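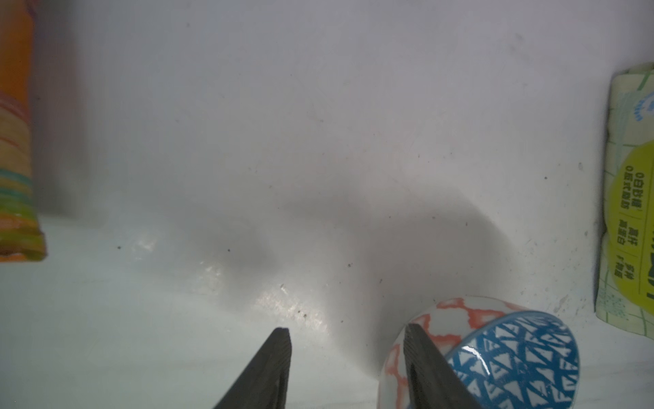
3. Household survey of tiled kitchens

3.1 Sites and households

The survey was carried out in two towns, Clullow and Gasau, chosen for the difference in their water supply. Clullow draws on a chalk aquifer and its tap water is hard throughout the year. Gasau is fed from an upland reservoir and its water is soft. Housing in the two towns is otherwise alike in age and size, and both contain a good number of kitchens refitted with white wall tiles and dark cement grout. This combination was made a condition of entry. Limescale is hard to see on white grout, and pale grout also darkens with cooking grease in a way that hides the effect we wished to study.

A total of 42 households agreed to take part and 37 completed both visits. Of those lost, most moved house or had the kitchen redecorated between visits. Their readings have been left out of all results given in Section 4, including those for the first visit. Homes with a water softener were not admitted.

First visits were made in July, and the last of the second visits took place on 13th February. The long gap was deliberate. Windows are open more often in summer, and we expected less condensation on the walls and a slower build-up of film between cleanings. In winter the reverse was expected, above all on outside walls. Each household was asked to go on cleaning as usual and was given no advice on products or methods until the survey was over.

3.2 Measurement of surface film

Film on the tile face was measured by loss of gloss. A hand-held Hukix gloss meter was placed flat on the tile, and the reading was compared with that of the same tile after washing with distilled water and drying with a lint-free cloth. The difference between the two is called the film value in what follows. The meter was checked against its black glass standard before entering each kitchen and again before leaving. Where the two checks disagreed by more than the maker's stated tolerance, the set was discarded and taken again.

Tiles were sampled along three lines: directly above the worktop, at mid-height, and below the wall cupboards. Tiles behind the hob were recorded separately, as grease there is laid down by a different route and would have swamped the other values. Cut tiles at corners were avoided. The meter's foot does not sit squarely on a narrow piece, and an early trial showed that readings from such tiles could not be repeated.
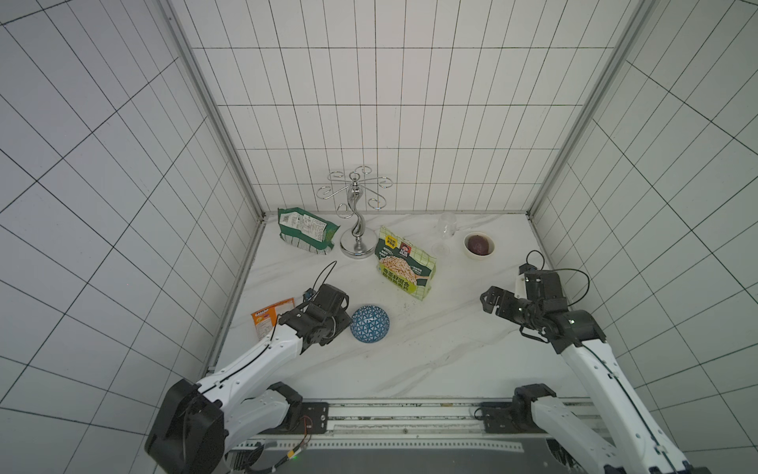

The worktop was treated in the same manner wherever its finish allowed. Patterned worktops gave some difficulty. A printed vein may differ in gloss from the ground around it, so that moving the meter by a finger's width changes the reading with no change in film. We dealt with this by marking the outline of the meter on the surface with low-tack tape and taking the before and after readings inside the same outline. Textured and matt worktops were left out altogether.

Objects kept on the worktop were moved only with the householder's consent and were put back in their places afterwards. Items standing against the wall proved to matter more than we had supposed. Packets, racks and jars left in one place shelter the lowest row of tiles from splashes, but they also keep the cloth away from it. The field sheet was therefore changed during the first round to record whether the tile behind each measuring point was covered or open. Kitchens visited before the change were marked up from the sketch plans.

3.3 Grout

Gloss cannot be used on grout, which is matt when sound. Grout was instead scored by eye against a printed card of grey steps, held beside the joint under a lamp carried by the surveyor. Two surveyors scored each joint without seeing one another's sheets. Where they differed by one step the mean was taken, and where they differed by more the joint was scored again by both.

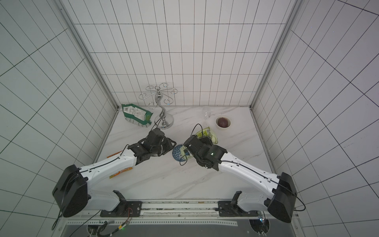 Figure 1. White wall tiles with dark grout lines meeting a marble-patterned tabletop.

Joints were classed by position as vertical, horizontal, or at the foot of the wall. The last class gave the least settled scores. In many homes the joint between tile and worktop is filled with silicone sealant in place of grout, and sealant takes up stains without the pale bloom that lime leaves on cement — the grey card is a poor guide to it. Sealant joints were noted but not scored.

3.4 Cleaning records

Each household kept a simple diary of when the tiles were wiped, with what cloth, and with which product if any. Products were grouped as plain water, washing-up liquid, acid cleaner or general spray. The Blackwood diary form was used with its section on floors removed. Entries were checked against the householder's own account at the second visit, and gaps were left as gaps. No attempt was made to fill them from the pattern of earlier weeks.

After removal of discarded sets, 2417 paired gloss readings remained for analysis. Tile and worktop readings were analysed apart, with household as a random effect and town, season, height and cover as fixed effects. Grout scores were treated as ordered classes. Cleaning frequency was entered as the mean number of days between wipes over the month before each visit, and households whose diary for that month was blank were dropped from this part of the analysis only.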